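This site uses cookies to remember your reading preferences. Accept | Manage settings

3.2 Surface wear and cleaning of shared tabletops

Posted 13/12/2020 by the Drutstead Furniture Study group

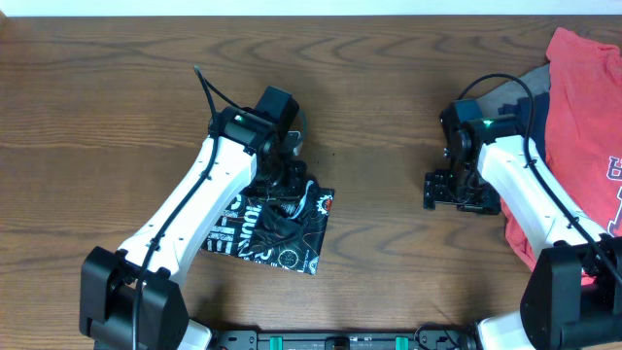
The second part of the study dealt with how clear finishes on shared tables hold up under regular cleaning. Earlier work on this subject has mostly used small test panels kept in a cabinet. Panels of that kind are easy to measure, but they are not leaned on, and they have no edges where a cloth catches or where water can sit against the end grain. We therefore used full-size tops in rooms that were open to the public during the trial.

Two finishes were compared. The first, supplied by Talley, is a hard wax oil applied in two thin coats. The second, supplied by Stivex, is a water-based varnish applied in three coats with light sanding between them. Both were tinted to a medium brown so that colour change could be judged on the same scale. All tops were left to cure for the full period stated by the supplier before the first cleaning.

Each top was wiped down 5 times a day with a cotton cloth and a mild soap solution. A trial ended for a given top after 500 wipes, at which point gloss and colour were read again at the points marked at the start. Half of the tops then went on to a second stage, ending at 700 wipes, with no repair in between. Readings were taken with the same gloss meter throughout, and the meter was checked against its standard tile before each session.

Gloss fell on both finishes, but the pattern was different. On the oiled tops most of the loss came early, and the readings after that were close to flat. On the varnished tops there was little change in the first stage, followed by a clear drop in the second. The drop was greatest within 80 mm of the front edge, where forearms rest and where the cleaning cloth is usually turned. Points near the centre of the varnished tops showed only a small change at either stage.

Colour readings were harder to interpret. Strongly figured boards gave a wide spread of values even before cleaning began, as a shift of a few millimetres in the position of the meter could move the reading from a pale band of grain to a dark one. Yan's method, in which several readings are taken in a small ring and the middle value is kept, reduced this spread but did not remove it. Fig. 3 shows a tabletop with wavy, darker grain lines of the sort that gave this trouble. For such boards we report gloss only, and the colour values are left out of the tables.

Water marks were recorded by eye under a desk lamp held at a low angle. The oiled tops marked more readily, mostly in rings, but most of these marks could be rubbed out with a little fresh oil. Marks on the varnished tops were fewer. Where they did occur they lay under the film, and could not be treated without sanding the whole surface back. This difference matters for the cost of upkeep, as a spot repair can be done between bookings while a full refinish takes the table out of use.

Room conditions were logged but not controlled. Humidity fell sharply in February, when the heating was running for most of the day, and two of the varnished tops developed fine cracks along a glue line. These tops were kept in the gloss results and removed from the water mark results, where the cracks would have let moisture in below the finish. No cracks were seen on the oiled tops, although the movement of the boards measured across their width was similar for both groups.

The readings for the edges are treated separately in Section 3.3, together with the results for rounded and square profiles.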